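Wevix Table Sheets: Frequently Asked Questions

Ordering and sizes

What is a table sheet?
A printed sheet that lies on top of a table, bench or shelf and gives it a new surface. It has no adhesive. You roll it out, and when you are done with it you roll it up again.

Which patterns do you sell?
White marble with tan and brown veins, gray slate, plain oat and dark walnut. The white marble is the one most people order. All four come in gloss. Slate and walnut also come in matte.

What sizes can I get?
Small, medium, large and custom. The small fits a side table or a typical sewing machine desk. The large covers a six-seat dining table with a little hanging over at each end. For custom sizes, send us the length and width of your table top and tell us if you want an overhang. We can cut up to 200 inches long from a single roll.

Can I order a sample?
Yes. You can have up to 5 sample pieces per household. They are big enough to set a cup on and to try under your own lamp, and we suggest you do both.

Do the veins match if I put two sheets side by side?
No. The pattern repeats along the roll but not across it. If you need to cover something wider than one sheet, overlap them by an inch or two and put the seam where you don't work.

When do orders ship?
Stock sizes leave our Drodstead warehouse the next working day. Custom cuts are done on Thursday, so an order that comes in on Friday will wait almost a week.

Getting the sheet flat

My sheet arrived rolled and won't lie down. What should I do?
Unroll it face down on a clean floor and leave it overnight. Turn it over in the morning. If the ends still curl, roll it loosely the other way for an hour. Please don't use a hair dryer or an iron. Gloss sheets go cloudy under an iron and we can't replace them.

There is a crease across the middle.
Creases come from folding and they usually stay. If your sheet came folded in the box, that was our mistake. Write to us within 13 days and we will send another.

Will it slide around?
On bare wood, hardly at all. On glass, on metal or on paper it will move if you lean on it. A rubber shelf liner cut smaller than the sheet works well. So does anything heavy placed near the corners.

Can I lay it over a tablecloth or a wall scroll?
You can, and some customers like having a strip of cloth or printed paper showing around the sides. Make sure whatever is underneath is smooth. Rods, hems and knots will show through as ridges. Calligraphy scrolls are fine if the paper is flat, but take the sheet off once in a while and let the paper air. We don't recommend it for anything old or valuable. Ink can transfer to the back of the sheet, and it won't come off.

Using and cleaning it

What can I clean it with?
Warm water, a drop of dish soap and a soft cloth. Tea and soy sauce wipe off if you get to them the same day. Turmeric does not. No scouring pads, and no acetone on any of the patterns.

Can I put hot pans on it?
No. Use a trivet. Mugs are all right.

Can I cut on it?
It is not a cutting mat. A craft knife goes straight through.

Is it safe for glass jars and bottles?
Yes. Plain glass won't mark it. Check the bottoms of jars for grit before you slide them across, especially jars that have been in a shed. Metal lids leave gray lines if they are dragged, and those can be rubbed out with a pencil eraser.

Can I use it on a workbench?
Many people do. Paint, wood glue and grease are easier to get off the sheet than off the bench. Glue should be left to dry fully and then peeled. Put a scrap of cardboard under anything with sharp corners.

Can I leave tools lying on it?
Clean, dry tools can stay as long as you like. Oiled ones leave a yellow stain on the marble pattern after a few days. C-clamps are the tool we get the most mail about. Lay them down flat, and wipe the threads first, as the screw holds more oil than the rest of the clamp. If you are clamping the sheet to the bench, put a pad between the clamp and the sheet. Hand tight is enough. Also, don't stand glassware on a clamp and walk away from it. A curved iron body on a slick sheet is a poor base.

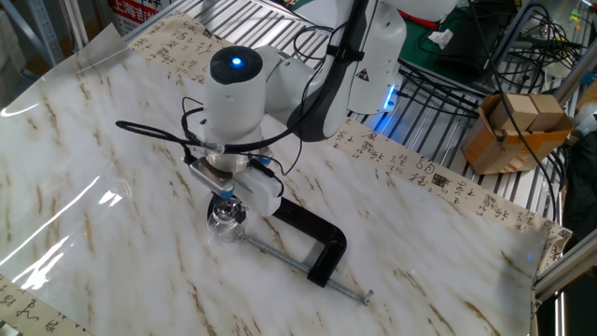
Bernadette Hanrahan wrote in to say that she keeps her clamps on a folded dish towel at the back of the bench and has had no stains since April. She also asked us to mention that black tools are easy to find on the white marble and very hard to find on the walnut, and that she wishes she had known before buying two walnuts.

Does the gloss finish reflect a lot of light?
Yes. Under a strong lamp or next to a window you will get a bright streak across it. Moving the lamp to the other side of the table often helps. If you take photos of small items for a shop, or if you have trouble with glare in general, order a matte. We don't have the marble in matte yet.

Returns and other things

Can I return a custom cut?
Only if we cut it wrong. Measure twice, please, and give us inches.

Can I return a stock size?
Yes, unused and rolled on its original tube. Return postage is yours to pay unless the sheet was faulty.

How long does a sheet last?
On a dining table, several years. On a workbench, until you put a drill through it.

Can I trim it myself?
Yes, with long scissors or a sharp knife and a metal ruler. Cut from the back. The grid printed there has 6 inch squares.

Do you have a store?
There is a counter at the warehouse where you can see all the patterns on full-size tables. Ask for Fletcher Wihongi. Our sheets are also carried by Ní Bhriain Home in Flarkham, in the two smaller sizes only.

My question isn't on this page.
Use the contact form. Kiros Gebretsadik answers most messages before 4 p.m. the same day. If it concerns a stain, say what made it and how long it has been there.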